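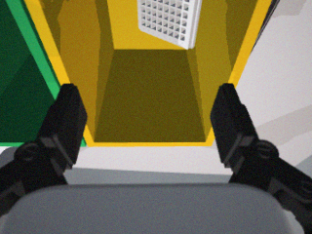
Denise Kowal
Lost Property Supervisor, Hamdale Transit

Speaker notes, "What Gets Left on the Bus"
Paltthorpe Library, 19 April 2026

The yellow box. While people sit down, say hello, say where the restrooms are, ask them to hold questions until the end except for hearing problems.

Opening
I run the lost property desk at the Hamdale depot. We cover 14 routes, including the one that stops outside this building. Last September we logged 126 items, and September is a busy month because the schools are back. Umbrellas come later in the year. In September it is lunch bags and jackets.

Ask for a show of hands: who has left something on a bus? Who called about it? The second number is always smaller. Move on from there.

How an item gets to us
The driver walks the bus at the end of the run. Anything found gets a tag with the route, the bus number and the time. It goes in the cabinet at the depot overnight and comes to my desk the next morning. If you call an hour after you got off, I probably can't help you yet. Call again the next day.

Food gets thrown out the same night. Wet clothing is hung up before it is logged. Phones are left on if they are on, so that the owner can ring them. We do not try to unlock them.

The log
We moved from paper to a program called Gostodard two years ago. I was against it. The paper book had a column for remarks and people wrote useful things in it, such as "smells of horses." Gostodard has a dropdown menu. We now put the horses in the notes field.

Explain what makes a good description. "Black backpack" matches half the shelf. Tell me the zipper pull is missing, or there's a library card in the front pocket. Tell me which side of the bus you sat on.

Slow down here. People write this part down.

How long we keep things
Three months for most items. ID cards go back to whoever issued them after 3 days. Eyeglasses go to the collection at the Appiah Clinic. Coats and blankets go to the shelter on the north side. Cash stays in the safe with a second signature.

If somebody asks about the auction: there isn't one anymore. The last one raised less than it cost to rent the hall.

Story, only if time allows
The cello. Left on the last bus on a Friday, claimed the following Tuesday. The owner had called every other place in town first, including the concert hall, and had made up a flyer offering a $200 reward. The driver turned it down. Don't say which driver.

Practical points before questions
Put a phone number inside the bag. Inside, on a card.
Write down the bus number if you can.
Bring ID when you come to collect.
Someone else can collect for you with a signed note.

Questions
Likely ones: bikes on the front rack (yes, we get them), pets (county animal control, same day), things left at a bus stop (city public works, different phone number, it is on the handout).

Handouts are on the table by the door. Take the spare ones back to the depot.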